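Bench Rules FAQ: Two-Arm Tabletop Cells

Last updated 5/12/25

Welcome! If you're reading this you have probably just been given a slot on one of the Skiltley benches, and you're itching to get the arms moving. Good. These are the questions we hear most about the house rules, answered in plain words. The full rulebook is posted inside the door of each room, and where this page and the rulebook disagree, the rulebook wins.

Do I really have to read the rulebook before my first session?

Yes, all of it. It's short, and it's a much better read than it used to be (Saodah Pillai rewrote the whole thing in March and threw out every sentence she had to read twice). Sign the sheet at the back when you're done.

The arms are small. Can they hurt anyone?

They can pinch a finger, and they can knock something off a table faster than you can catch it. Small arms get the same respect as big ones here. Keep your hands outside the reach of both arms whenever the motors are on. If you need to reach in, stop the program, cut motor power and wait for the arms to settle. An arm that was holding itself up may drop when the power goes, so support it first if it's stretched out over anything you care about.

What counts as "inside the reach"?

Everything either gripper could touch with its arm fully stretched, plus 330 mm. Many people only think about where the arm goes in their own program, but the rule is about where it could go. Where the two arms can reach the same spot, you also need a shared zone rule in your code: one arm enters, the other waits. We love seeing clever versions of this, so please show us yours!

How should the table be set up?

Arms on the rail, rail fixed to the table, task items inside the working area and everything else somewhere else. Coffee is somewhere else. Leave open tabletop between the arms so each has a clear path home. Grocery packets, pouches and bars all make great task items, and soft wrappers are a wonderful challenge for a gripper. Containers are fine too, as long as you have checked that both arms can get past them.

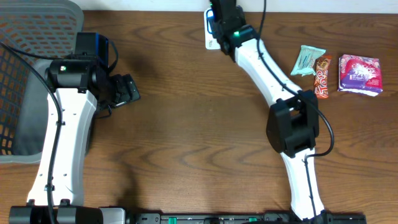 Two arms on a shared rail, with snack packages to the right and a gray basket at upper left.

What are the rules for cables?

This is the part of the rulebook I get most excited about, because good cable work makes everything else easier. Each cable needs enough slack for the arm's full range, and no more than that. Before every session, move each arm slowly through its range by hand with the power off and watch the cable the whole way. It shouldn't pull tight, catch on a joint or snag on anything standing on the table. If you move a container, do the check again.

A light on the arm is green. Am I clear to start?

Not yet. Treat a status light as one item on your checklist. You still need the cable check, the clear reach and a tested stop button. Press the button for real, with the arms moving slowly, and see them stop.

Can I use real food?

Sealed packages only. Once something has been used as a task item, nobody eats it, even if it still looks perfect. Write TASK on it before it goes on the table. Torn packages go in the bin and the table gets wiped down before the next run.

How long can I run?

Take a break every 30 minutes. Stop the arms, feel for loose screws with the power off and note anything odd in the log. At 3,000 cycles the gripper fingers get a proper inspection, whoever's turn it happens to be. The Horberg bench passed that mark and kept going to 3,545 before anyone checked the log, so please do look at the number!

May I leave a program running while I step out?

No. If you leave the room, the arms stop. A trained bench partner can take over, but say it out loud and write the new name in the log.

I bumped something and it seems fine. Do I report it?

Please do. A two-line note is plenty: what touched what, and what you did next. Reports never count against you, and several of our best rules started out as one.

Where do I send a question that isn't covered?

Put it in the Totine notebook by the sign-in sheet. Saodah reads it every week and adds the good ones to this page.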